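Reading time: 4 minutes

An open day at Fustivholm, mostly spent opening doors

I had been meaning to get over to the Fustivholm open day for a couple of years, and this March I finally managed it. It's held in the old mill building on the Fultstead side of the river, and if you go, take the early bus, the one that gets in before 9 a.m., and have a good breakfast first (the coffee is fine, the rolls are gone in no time). They had 36 stations set up over two floors, and I will admit right away that I saw maybe a quarter of them, because I sat down at the simulation benches on the upper floor and stayed there until well after lunch.

What they let you do up there is drive a simulated two-armed robot through an apartment and try different gripper and controller settings on the same task. The task was a door with a lever handle. That sounds dull, I know! But I have spent enough evenings with arms of my own to know that handles are where good plans go to pieces, and I was delighted to be allowed to fail at one without breaking anything. 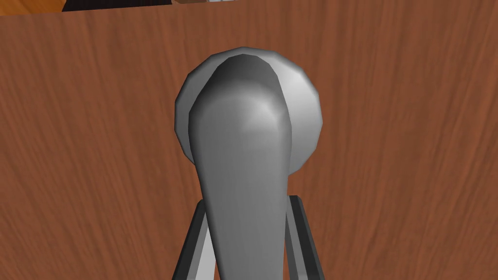
My first few tries were with what they called the Venkataraman controller, which is the softer of the two. You bring the fingers in, one each side of the lever, and it gives a little when you touch something. I liked it a great deal for lining up. Where it let me down was in the turn -- I'd squeeze, start to rotate, and the fingers would slide along the handle like a hand in a wet glove. Seven tries, and I got the door open on four of them. The stiffer setup, the Flindix, held on beautifully once it had the handle, but it was far less forgiving on the way in, and if I came at it a bit crooked it simply shoved the lever sideways and I had to back out and start over.

Then there is the matter of the camera. You can switch between a view from up near the head and one down at the hand, and I was sure I'd want the hand view the whole time. It's lovely for the last few inches. For anything before that it's a muddle, at least for me, because as soon as the wrist rolls you lose all feeling for which way is up, and I spent a good long while staring past my own fingers trying to work out where I'd gotten to.

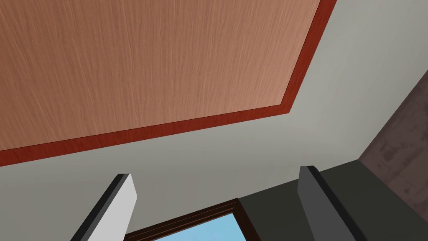 Just use the head view until you're close, said a voice from the next bench, and only switch when you're ready to close the fingers. Another visitor, leaning over, thought the opposite, that you should learn the hand view first and suffer through it, or you'd never trust it. They went back and forth on this for quite some time, very politely, and I have to say I came down on the side of the head view. My next run was certainly a calmer one.

I also asked about using both arms, one to hold the handle and the other to catch the edge of the door once it starts to move. You can do it, and it's great fun, but you have to keep an eye on where the second arm has wandered off to while you're busy with the first. Mine was usually somewhere silly.
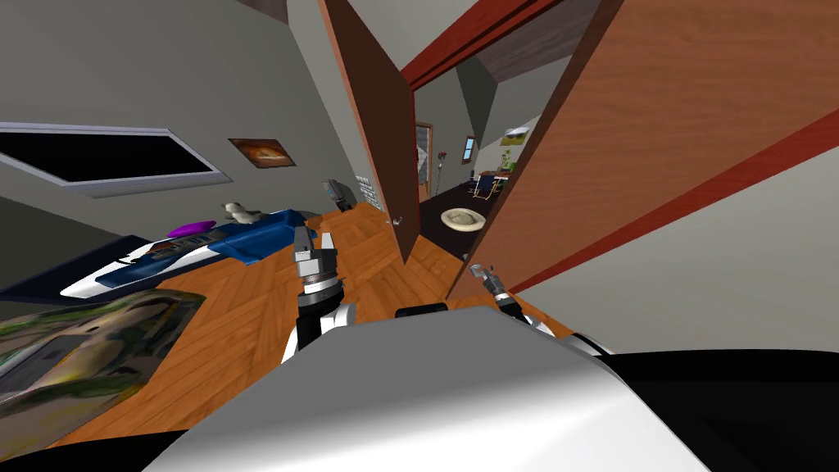
What I'd tell anyone going next year

Go upstairs first, before the benches fill up. Ask for the slow speed setting, which isn't on the printed card but is there if you ask. Try both controllers on the same door before you make up your mind, and write down what you changed between runs, as I forgot to and had to guess at half my notes on the bus home. The ground floor has the real hardware, and I'm told the gripper swap station down there is very good. I only got to see it being packed up, with my coat already on.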